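Subject: Re: [jomemeck-users] How many homes do we need before we start training?

Hello all,

I am sorry for the slow answer. I wanted to finish the bedroom part of our collection before writing, so that I do not speak only from theory.

On the thread of last week, the Gallagher group wrote:

> We are planning our first round of collecting for household tidying
> with the two-hand grippers. Our budget allows either many short
> visits to different homes, or a long stay in one rented flat where
> we can repeat each task under good control. Our engineer prefers
> the flat, because labels will be cleaner and the lighting is the
> same every day. Before we sign anything, can those who already
> collected with hand-held grippers tell us:
>
> - did you regret going to real homes?
> - how long was one example, and where did you cut it?
> - how much did you throw away?
>
> We would also like to hear how you chose the objects. We have a
> standard set of blocks and cups and we are not sure it is enough.

I will answer these in order, and then add something on the cables, as it took most of our time in May.

1. Real homes or one flat

We did both. The first 600 examples of Pliridico were made in one room at our institute, with a plain grey table and a lamp which we never moved. The policy learned very well to put things in a box on a plain grey table. When we brought it to a kitchen it reached to the wrong place, and on a bed with a patterned sheet it was worse. It closed the fingers on a printed shape in the cloth as if it were a thing to pick up.

So I would not sign for the long stay, or I would sign for a shorter one. A controlled room is useful for two purposes: to teach new operators, and to have a test you can repeat every month. For the main body of examples we now go only to homes where people live. We ask the owners not to tidy before we arrive. Some of them tidy anyway, and then we ask if we can put a few things back. It is a strange conversation, but they are mostly kind about it.

Your engineer is right about the light. In homes you get strong sun on one part of the work and dark corners in the rest. We lost the colour of a box completely in some examples, only white was left in the far corner. We kept these. I think it is better that the system sees such light while learning than for the first time while working.

2. Length and cutting

One example for us is one object from its place to its container, with both hands free at the start and both hands free at the end. We tried longer ones at first, where the operator cleared a whole surface in one go. They look nice in a presentation but they are difficult to cut afterwards, because the two hands overlap: the left is still letting go of one thing when the right is already touching the next. Two people who labelled the same long recording put the border in different places almost every time.

Now the operator makes a short pause between objects, with the fingers open. It feels unnatural and new operators forget it in the first hour. I remind them and I do not complain, as I forget it also.

One more detail about the start. Please vary where the hands begin. All our early examples began with the grippers low and close to the body, and the policy became confused if it had to start from anywhere else.

3. What we threw away

From the last home we threw away 101 examples. This sounds like a lot, so I explain. Most were lost by a single mistake: the clock of one gripper was not matched with the clock of the other, and I noticed it only in the evening. The left hand was always a little in the past. We tried to correct it afterwards by looking for the moment when both touch the same object, and the result was not good enough for us to trust.

Since then we clap the two grippers together gently at the beginning of each recording, and again at the end. You see it in both signals and you can check the distance in a minute.

We do not throw away failed grasps when the operator recovers. If the object slips and is picked up again, it stays in. If the operator puts it down by hand, with a real hand, it goes out. There was a disagreement in our group on this point, and the Brandano people (some of you know them from the workshop) do it differently: they remove every slip. Their policy moves more beautifully than ours, but when it drops something it waits there and does nothing. I prefer ours — but I am not neutral.

4. Choosing objects

A set of blocks and cups is a good beginning and a bad end. Blocks are stiff, they have flat sides, and they stay where you leave them. In a home much of what must be moved is soft, or hooked to something, or has an odd shape with no clear place to hold.

We take one fixed set with us and we use also what is lying in the home, with permission. For the fixed set I recommend to include:

— something curved and stiff with no parallel sides
— something with a small metal ring or loop hanging on it
— a chain of beads, or similar
— a cable, not tied
— a soft toy longer than the container is wide

For the container we use a bright open box. Please do not use always the same colour. We made this mistake with green and the policy now has a preference for green things, which we are trying to repair.

The bedroom task has a curved white plastic part, with a black cable in a loop right beside it. Both grippers work over the bed, and the box stands a little further on the sheet. The operator has to decide which hand goes to the plastic and which one to the cable, and we write down this decision as a separate label. 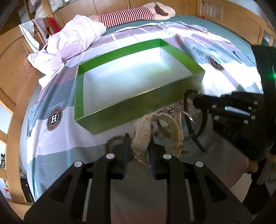
5. Cables

I promised something on cables. Our rule for labels was at first "grasp the object at its nearest point". With a cable this is nonsense. The nearest point moves when you touch any other point, and if the cable lies against a second object, you pull both.

What works better for us is to label the purpose of the grasp and leave out the position. We have 2 labels only: "hold still" and "carry". One hand may hold the cable still while the other takes the object away from it, or one hand carries the cable away first. Operators understand this without much training. Before, we had a list with many more words and each person used it in a personal way.

Please also leave some examples where the cable is the problem and not the target. I mean, the task is to bring the plastic part to the box, and the cable just happens to be close. We had too few of these and the policy did not learn to be careful.

6. A question from my side

Has anybody on this list a good method to ask operators why they chose one hand and not the other? We tried speaking aloud during the work. It made them slower, and the slower examples do not mix well with the rest. We tried asking afterwards, but then they invent a reason. I do it too when I am the operator.

If Gallagher wants our recording sheet and the short guide for new operators, I can put them in the Jomemeck shared folder. The guide is two pages. The English was corrected only on the first page, so please be patient with the second.

Greetings to all,
the Pliridico collection team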